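The Sixteenth Slot

Viorica Bogdan had 600 episodes to deliver to Viltbridge and 70 of them had failed review. The failures were all of one kind. The plate met the wires at an angle, the simulator resolved the contact badly, and the plate left the kitchen through the wall.

She set the contact step finer and began again from episode 531. Each run took the same form. The scene loaded, she took the handset, and the arm followed her wrist with a short delay. If she released too early, the run was marked as a failure and kept in a separate folder. Proltov paid for those at a lower rate.

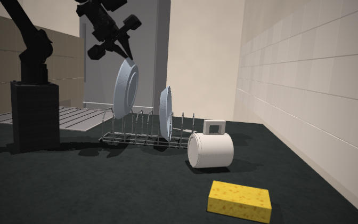 Episode 547. Second plate above the rack, before release.

Dorin Crăciun read the logs from the next desk.

"You tilt before you lower," he said. "Every time, since October."

"It goes in."

"It goes in. But the policy has learned it. Emilian ran the new checkpoint on the mug task and it tilted the mug."

She opened the plot. Her wrist angle was drawn in blue and the policy's in grey, and for nine seconds the two lines could not be told apart. At home she stacked plates the same way. Her mother had done so too, at a sink in Ernilthorpe.

"Do you want it taken out?" she asked.

Dorin scrolled back to the start of the file. "Lindgren's spec says nothing about tilt."

He signed the batch. Viorica reset the scene and picked up the handset.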